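Print this page | E-mail this page

Consumer Behaviour, week 4: Do loyalty cards make people loyal?
Notes by Nneka Obi
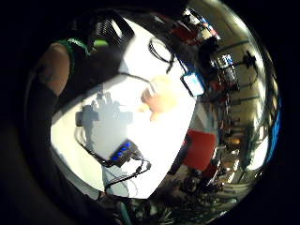
The usual claim is that cardholders spend more, so the card must work. Be careful. People who already shop somewhere a lot are the ones who bother to sign up.

Take the Stolico survey in your reader. It had 2817 replies, and only 334 came from people without a card. Who were they? The report never says. Briggs calls the gap in spending "clear". I'd call it untested.

Akpan's Urneck study is better, as it looks at the same households before and after joining. Spending rose for 13 weeks and then slid back. Is that loyalty, or people using up vouchers?

For Saturday: read Akpan, skip the foreword, and write one page on what would change your mind. Bring the table on p. 13.

We use cookies to improve your visit. Accept | Manage settings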